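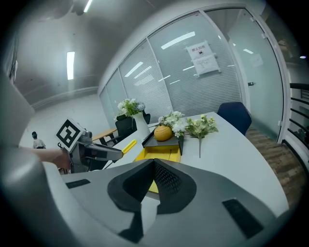 A gripper's view of the work table, with the organizer's yellow drawer open and a second hand-held gripper to the left.

Teaching by hand: an interview with Nadiia Savchuk on two-handed demonstrations

The manipulation group at the Altolari Institute published its report on two-handed household tasks in November. The report describes a method for training robot arms from demonstrations that people give with hand-held grippers, and it presents results from 398 recorded demonstrations. Nadiia Savchuk, who leads the group, met with the Institute's research office to discuss the method, its findings and the questions it leaves open.

The method rests on a simple arrangement. A person takes a gripper in each hand and carries out a task at a table. A camera on each gripper records what lies in front of its fingers, and the position of each gripper is worked out over the course of the task. The recordings are then used to train a policy, the program that decides how a robot arm should move. No robot is needed while the demonstrations are being collected.

"For many years we moved the arms themselves from a control station," Savchuk said. "The data were clean, but they were slow to collect, and people behaved differently at the controls. They stopped between steps. They used one arm and parked the other. When you give the same people a tool they can hold, they start to use both hands the way they do at home."

That change in behavior became the subject of the report. The group wished to know whether the second hand was helping the policy learn or simply adding more movement for it to sort through. Each demonstration was therefore divided into segments, and each segment was labeled according to what the two grippers were doing: working on one object together, working on separate objects, or one working while the other waited.

According to Savchuk, the third category received the most discussion within the group. "Waiting is a broad word," she said. "A hand can wait in a useful place or in a poor one. If it waits near the object, its camera is giving you a second view of the action. If it waits off to the side with the camera facing the ceiling, you are storing video of the ceiling."

The group compared two policies. The first was trained on all segments as recorded. The second was trained on the same demonstrations, but segments in which the waiting gripper did not have the object in view were given less weight. Both policies were then tested on a pair of robot arms, using tasks drawn from a common set that included placing objects, opening and closing drawers, and arranging items on a table. The second policy completed 70 percent of its trials. Savchuk declined to describe the result as a solved problem.

"Seventy percent is encouraging for tasks of this length, and it was better than the policy trained without weighting," she said. "It also means that a person standing next to the arms would see them fail quite often. We wrote that sentence into the report and we kept it there."

Much of the analysis was carried out by Vitalii Hrytsenko, a doctoral researcher in the group, who joined the second half of the interview. He explained that the weighting was not part of the original plan. The group had first tried removing the less useful segments altogether, using a filter built on an in-house tool named Plulico.

"The filter worked as written, and the policy got worse," Hrytsenko said. "When we cut those segments out, the policy no longer saw how a hand gets from a resting place back into the task. It would hold still very well and then make a poor approach. So we put the segments back and lowered their weight."

Hrytsenko noted that drawers proved especially instructive. A drawer is held by its front, travels in one direction and resists being pulled at an angle. A small error in the position of the fingers can be enough to stop it. Demonstrators tended to correct such errors without noticing, and the correction could be read in the recordings as a slight turn of the wrist. "I asked people afterward whether they had adjusted their grip," he said. "Most of them told me they had not. Then we looked at the motion together and there it was."

Objects that bend or shift raised a different set of questions. Stems, leaves and fabric do not keep one shape, and the group's position estimates say nothing about how such an object is lying at a given moment. The policy must learn this from the camera views alone. Savchuk described the results for these objects as uneven and said the report lists them separately for that reason.

Asked about the surroundings in which the demonstrations were made, Savchuk said that the group had chosen not to hide the room from the cameras. Office furniture, glass and ceiling lights can all enter a wide view. Reflections in particular caused trouble in early tests, when the software that tracks the grippers at times took a reflected light for a fixed point in the room.

"We could have put up a plain curtain," she said. "Then the method would work in front of a plain curtain. We decided to accept some lost recordings. A session now begins with a slow sweep of the table by both grippers, and that gives the tracking a firm start."

The report also sets out limits. The demonstrators were adults who had received training in the use of the grippers, and their habits may not be typical. The grippers record position and view but do not record force, so the policy has no direct knowledge of how hard a person was holding an object. Hrytsenko considers this the most serious gap. A new finger pad with a pressure layer is being developed with Antoniuk, a parts maker that has supplied the group before, but he said it was too early to report on its performance.

The next stage of the work will extend the collection to roughly 1,000 demonstrations. Part of this will take place at the Institute's Flistberg site, where the tables are lower and the lighting is different. Savchuk wishes to learn whether a policy trained in one building can be used in the other without new recordings. She expects that some additional data will be required - how much is the question the study is meant to answer.

The labels and the segment definitions used in the report will be made available to other research groups on request. The recordings themselves will be shared at a later stage, after a review of privacy, as people and written notices may appear in the background of the camera views.

Hrytsenko added one practical remark for groups that plan to adopt the method. "Have the person who writes the training code give demonstrations as well," he said. "I gave my first ones after six months of looking at other people's. I changed two of the labels that same afternoon."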